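Equipos Evix para manipulación doméstica y de lavandería

Gestdale pone a disposición de centros de formación, residencias y laboratorios la línea Evix de brazos con pinza de dos dedos, destinada a tareas de carga y descarga de ropa. El suministro se realiza en régimen de compra o de arrendamiento, con una cuota mensual de 595 euros y un plazo mínimo de 5 meses.

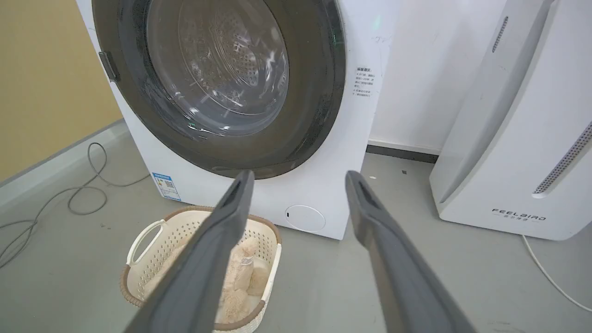

Pinza de dos dedos abierta ante una lavadora de carga frontal, con el cesto en el suelo.

Al preparar el presupuesto, la entidad solicitante deberá indicar el modelo de lavadora, el diámetro de la puerta y el espacio libre delante de ella. El juego de dedos de repuesto se factura aparte, a 169 euros. La instalación y la formación inicial están incluidas en ambas modalidades.

Plazo de entrega: más de 40 días desde la confirmación del pedido.

Consultas técnicas y solicitudes de oferta: Dušan Vaněk, departamento de equipamiento. Atención telefónica los martes por la mañana.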